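13 Aug 2026. Adhesive trials, oak offcuts

Second batch of hide glue, 63 °C in the pot, open time 3 min. Clamped 50 min, then left on the rack. Joint B slipped 2 mm at the shoulder; Wojciech thinks the size coat was too thin.
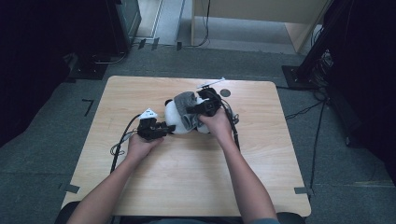
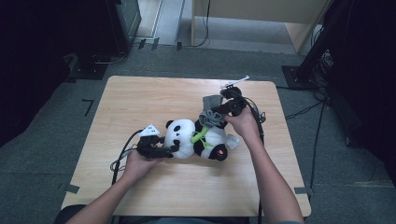 Wood-grain table top, both.

Joint B to be recut and sized again before the next pot. Phong has the Ametti clamps. Keep the February batch for comparison, top shelf, lid taped. Ask Zofia for the pot thermometer.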